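Working Alongside the Arm: Bench Tips for the Packing Room

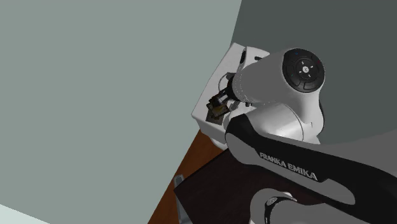 Franka Emika arm in simulation, gripper over the white block.

These notes cover the small-parts benches at Skulitz, where the arms took over carton placement in July. Packers now load, inspect and clear. The habits below come from the first months of that arrangement and apply to any small workshop making the same change.

Before the shift

Wipe the bench with a dry microfiber cloth. Solvent residue makes light cartons slide when the fingers close on them. Keep spray bottles off the bench entirely.

Run the day's placement in simulation before running it on the bench. A cable that loops near the wrist needs slack through the whole reach, and a tight spot is cheaper to find on screen. Save the run under the job number.

Check finger pads for dust and glue. Isopropyl alcohol on a lint-free wipe is enough. Let the pads dry for 3 minutes.

Loading

Stage blocks and cartons square to the bench edge, one orientation per job. Mixed orientations were tolerable when people did the placing. They now account for most stops.

Mark the staging area with matte tape. Glossy tape lifts at the corners and collects grit. Replace it when the edge curls.

Keep the hand-loading limit at 400 grams per carton on the short bench. Heavier items go to the Sostine line, where the pads are wider.

Clearing a stop

Press stop, wait for the arm to settle, then reach in. Remove the carton by its sides. Do not push the wrist by hand unless guiding mode is on. Write the stop in the log with the time and the job number; "jammed" alone is of no use to the next shift.

On the first full job we logged 66 stops over 377 cartons. Nearly all were traced to staging and tape.

What changed for the packers

Lifting and twisting dropped. Standing still went up, and so did complaints about feet and lower backs. Anti-fatigue mats helped on the long bench. Rotating between loading and inspection every hour helped more.

Inspection is harder on the eyes than packing was. Set the task lamp to the side of the work and low, so that dents throw a shadow. A white carton under an overhead lamp hides nearly everything.

Pay grades were not adjusted when the duties changed. Oisín Ó Súilleabháin has raised this with the Mac Carthaigh office, and the revised duty sheet is still open for comments.

End of shift

Park the arm, coil the air hose, empty the offcut bin. Return unused tape to the Tadolska cabinet, second shelf, with the roll end folded over.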